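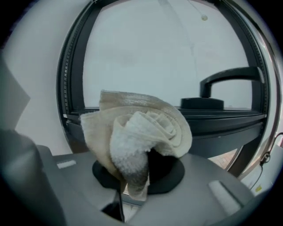 Towel Care: Frequently Asked Questions

These are the questions we get most often at Narkeo about washing, drying and storing terry towels. If yours is missing, write to the help desk using the form on the contact page. Ute Petersen and Fletcher McAlister read the mail and usually reply by the next working day.

WASHING

Should I wash new towels before I use them?

Yes. Wash them once in warm water with half the detergent you would normally use. New terry often has a finish on it that makes it feel soft in the store and keeps it from taking up water. Most of the finish comes out in the first wash. Some towels need two or three washes before they dry you properly.

How often should a bath towel be washed?

After three or four uses, provided it dries fully in between. Hand towels in a busy bathroom should be changed every couple of days. Gym towels should be washed after each use. Washcloths used on the face should also be washed after each use.

What temperature should I use?

Warm is fine for everyday washing. Use hot for white and cream towels now and then, or when someone in the house has been sick. Colored towels keep their color longer in warm or cool water. Check the care label first, especially on towels with a woven border, as the border can shrink at a different rate than the rest and leave the ends puckered.

How much detergent do I need?

Less than most people use. For a medium load of towels, start with half the amount on the bottle and see how they come out. If the rinse water is still cloudy or sudsy at the end of the cycle, run a second rinse and use less next time.

Can I use fabric softener?

We don't recommend it. Softener coats the loops and the towel stops absorbing well. Dryer sheets do the same thing more slowly. If you like the feel of softener, use it on every fourth or fifth wash at most.

Can I wash towels with clothes?

You can, but towels shed lint and clothes with zippers or hooks will pull loops. We wash ours separately.

COLOR AND STAINS

Why has my white towel turned yellow or cream?

The usual causes are body oil, leftover detergent and hard water. Lotion and sunscreen make it worse. The yellowing often shows first on the outside of a towel that has been sitting folded for a long time, while the inside stays brighter. That kind of yellowing comes from air and from the shelf, and will often wash out.

How do I get the white back?

Soak the towel overnight in hot water with a scoop of oxygen bleach, then wash it on hot with a normal amount of detergent and an extra rinse. Do not overload the machine. Repeat once if you see an improvement but it isn't all the way there. If there is no change after the second try, the color is likely to stay.

Is chlorine bleach all right?

On all-cotton white towels, occasionally, if the label allows it. Used often, it weakens the cotton and can add yellow. Never mix it with vinegar or ammonia.

My towel has orange or pale patches. What are they?

Usually benzoyl peroxide from acne cream. It takes the dye out of the fabric, so the patch can't be washed out. White towels don't show it. Kylie Cartwright, who runs our returns desk, asks us to mention that these patches are not covered as a fault.

DRYING

Line or dryer?

Either. A dryer gives a fluffier towel. A line saves money and is easier on the fabric, but the towel will be stiffer. For something in between, line dry until slightly damp and finish in the dryer for 10 minutes on low.

Why do my line-dried towels feel like cardboard?

The loops dry flat and stick together. Shake each towel hard before you hang it and again when you take it down. A breezy spot helps too.

My towels come out of the machine twisted into a ball. Is that bad for them?

It won't hurt them, but a bunched towel dries unevenly. The outer layers dry first and the middle can stay damp for hours. Pull it open, shake it out from one short end, and then hang it or put it in the dryer. If it happens on every load, the load is probably too small or the spin speed too high.

How long can a wet towel sit in the washer?

We would not leave it more than 7 hours, and less in summer. If it already smells, wash it again before drying. Heat tends to set the smell.

SMELL

How do I get rid of a musty smell?

Wash on hot with one cup of white vinegar and no detergent. Then wash again with detergent as usual and dry completely. Clean the washer's door seal and drawer while you're at it, or the smell will come back.

STORAGE AND WEAR

Should I roll or fold?

Whichever fits your shelf. Rolled towels are easier to pull out one at a time. Folded ones stack better in a deep closet. Put clean ones at the bottom of the pile so they all get used.

A loop has pulled out. What should I do?

Cut it level with the others using small scissors. Don't tug at it. The towel won't unravel from a trimmed loop.

How long should a towel last?

With regular use, several years. When the edges fray or the middle goes thin, cut it up for cleaning rags. Many animal shelters take old towels too, but call first.

Do you sell single towels or only sets?

Both. The Kingi range is sold singly and in sets. The Brukeo range is sold in sets only until November.

Can I return a towel I've washed?

Yes, within 30 days, if the problem is a fault in the weave, the stitching or the dye. Unwashed towels can be returned for any reason in the same period. Include your order number.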